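Arm bench, Olombridge shed
26th February

Long one today. Got in just after lunch, had the bench to myself until Bushra came at four, and I'm writing this up before I go home or I'll lose half of it.

Where we were: both arms running off the one controller since the weekend, Millet (left) and Fludberg (right), homing properly, cable chain on Fludberg still rubbish. Takumi's notes from last time say the pick works "when it feels like it", and that's a fair summary. Goal for the arvo was to find out what makes it feel like it.

First job was the power. Fludberg had been browning out whenever both shoulders lifted at the same moment, and I'd been blaming the supply. Swapped leads and the fault moved with the lead. Cut it open and the crimp at the arm end had about half its strands in it, the rest folded back under the insulation. Re-crimped, tugged it hard, tugged it again. Lifted both arms together over and over and not a flicker! I've been circling that one since August and it was a crimp. I crimped it, too, so no pointing fingers.

Second job, the cameras. Exposure on the wrist cameras was set to auto and the blue top was pulling the whole picture around every time the arm moved. Locked it by hand with the overhead lights on and the roller door shut. If anybody opens the roller door mid-run, the picture washes out towards the door end and the detector starts finding edges in the glare. Door shut, please, or at least yell out first. White balance locked too. The values are in the config on the bench machine under wrist_cam, please don't "just tidy" them.

Then the actual job. Carton in front, white tub behind it, small product boxes shared between the two, and the arm has to shift them from the carton to the tub without crushing, flinging or flipping. I love this task. It looks like nothing and it has everything in it: walls to avoid, things leaning on other things, a label that may or may not be facing you.

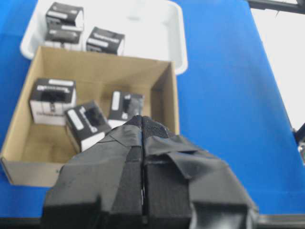 The carton position matters much more than I'd guessed. I had been shoving it hard up against the tub so the transfer move would be short, and the planner hated it, as the lift height it picks comes from whichever rim is closer and it kept picking the wrong one. I've now put both rims in the collision model as one lump with the taller height all over. Crude, but the arms go up, over and down like they mean it, and the move only costs a little extra time. Takumi will say we should model the walls separately. Takumi is right and is welcome to do it.

Ran the first block with Fludberg alone, Millet parked. 11 attempts, 7 clean. Of the 4 misses:

- two were slips on the lift, box pivoted in the fingers and dropped back in
- one was the fingers coming down on the carton wall (before I fixed the rim heights, so I'm half inclined to strike it, but it stays in)
- one was a proper head-scratcher: grip closed, arm lifted, arm went through the whole place motion with nothing in its hand, and reported success

That last one is the important one. The gripper decides it has something by motor current, and the current threshold was low enough that the fingers squeezing each other counted as a grab. Added a second check on finger position: if the fingers have closed past the thinnest side of the box, there can't be a box. Such a small change and I was stupidly happy when it caught the next miss by itself, stopped, went back up and had another go. First time either arm has recovered from anything without me reaching for the keyboard.

On the fingers. The bare printed ones were too slick for glossy card, we all agree on that. The mesh grip strip on the inside faces is a big step up and I don't want to go back. The tape over the outside was meant to be temporary and has become load-bearing in the way these things do. It creases where the fingers flex and then the creases creep. Bushra brought in a sample of heat-shrink sleeve that might go over the whole finger in one go. We held it up against Millet and the diameter looks right at the tip and tight at the base. She's going to try it on a spare finger at home with a proper heat gun, so nobody has to stand near the arms with one.

Also from Bushra: she reckons we should stop laying the boxes out neatly. She tipped a handful into the carton any old how and said, go on then. Good call, because it straight away showed that everything I'd tuned was tuned for boxes standing up straight. A leaning box gives the detector a top face that isn't level, and the code takes the centre of the label strip as the centre of the box. On an upright one that's near enough. On a leaning one the grasp lands off to one side and the box swings. I've shifted it to use the outline of the black top and treat the label only as a hint for which way round the box is. Better already. Still poor if a finger is hiding part of the outline.

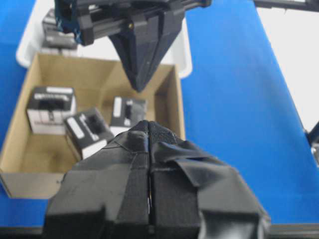
Getting both arms over the same carton was the treat I'd saved for the end. Up to now each one has had its own half of the table and a fat keep-out zone between, which is safe and boring. With the zone trimmed back, Fludberg and Millet can share, as long as one is waiting while the other is down in the box. The waiting arm makes a brilliant second viewpoint! From its wrist you can see the other gripper's pointed tip coming down over the right-hand box, and how little room there is between that tip and the fingers of the arm that's waiting. It's also the best look we've had at our tape job: the flap on the right finger has lifted and folded down over the finger. So the rule from tonight is that the waiting arm backs off further than feels necessary, and whoever starts a session presses that flap down or cuts it off.

The handover logic is a plain lock. One arm takes "carton", does its business, goes up to clear height, releases. I had a cleverer version with predicted paths and threw it away after watching both arms politely wait for each other until I got bored. The plain one hasn't deadlocked yet. If it does, write down which arm was moving first, I want to see it.

Speed is still capped. The wait after closing the fingers is 500 ms and I know that's long. I tried shaving it down and the slips came straight back, so I've left it until the new sleeves are on and then we can go looking for the real number.

Things I haven't sorted:

The blue cable on the gripper still curls up at the end of the body and I don't like how it moves when the wrist turns. It needs a clip. There's a bag of the Humance ones in the second drawer, if nobody has pinched them, and they take a cable that size with a bit of persuasion.

Fludberg's wrist has developed a faint tick at the far end of its travel. Can't feel it by hand with the power off. Takumi, you've got the good ears, could you have a listen before we pull anything apart?

The dark printed window on the packaging fools the detector into an extra edge now and then. Thinking of masking by colour first and edges second. Or turning a box over and seeing what the back looks like to it, which I keep forgetting to do.

Log files are on the bench machine under today's folder, one per block, and the two-arm block has both wrist videos alongside. The false "success" run is flagged in its name. Have a look at that one if you only look at one, the arm is so confident.

Arms parked, supply off at the wall, e-stop left pressed in. Twist it out before you go hunting for a dead controller. I've written it on the whiteboard as well. Bushra has the shed key till Saturday.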